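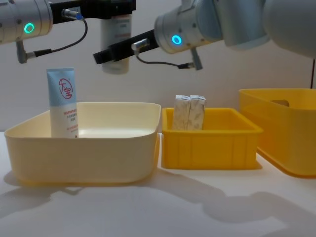
Contents Previous Next Glossary Index

Part Two: Planning > Equipment > Chapter 4

By Tarmo Bite
August

Chapter 4. Budgeting for a Two-Arm Sorting Cell

The purchase price of a robot arm is the figure most often quoted in a budget request and the one least likely to be wrong. Errors collect in the items around it: grippers, cabling, mounting, containers, spare parts, and the hours of staff time needed to bring the cell into use. This chapter sets out a method for listing those items before a supplier is approached.

4.1 Defining the task

A budget begins with a written statement of the task. The statement names the goods to be handled, the containers they are taken from and placed in, and the number of moves expected per shift. For the Flivance packing room, used throughout this chapter, the goods are small boxes, bottles and squeeze tubes, and the target is 859 moves per shift.

Mixed goods affect the choice of gripper. A rigid box can be held by two parallel fingers at almost any point along its sides. A tube narrows toward one end and may deform under load. If a single gripper is to handle both, the buyer should request a trial with real stock and should record the failures by item type. 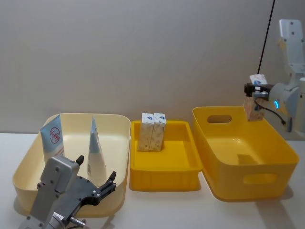
Figure 4.1. Two-arm cell with three open containers. The right arm holds a small box at the back rim of the yellow bin.

4.2 Cost groups

Costs are entered in four groups. Group A covers the arms and their controllers. Group B covers grippers, fingertips and connectors. Group C covers the table, containers and guarding. Group D covers labor, including installation, programming and training.

Group B is often underestimated. Fingertips wear and should be treated as a consumable. External cables flex with each movement of the wrist, and at least one spare set per arm should be held on site. The Flivance request allowed around $3,000 for Group B in the first year, entered separately from the arms.

Containers belong in Group C even when they are already owned. Rim height and wall angle determine how far the gripper must travel to clear an edge, and a later change of container may require positions to be taught again.

4.3 Comparing quotations

Quotations from Zuvgate and Petrauskas are compared in Table 4.2. Zuvgate includes grippers in the price of each arm; Petrauskas lists them as options. The two totals cannot be compared until every line has been assigned to a cost group. Freight, tax and the service contract are then added on the same basis for both suppliers.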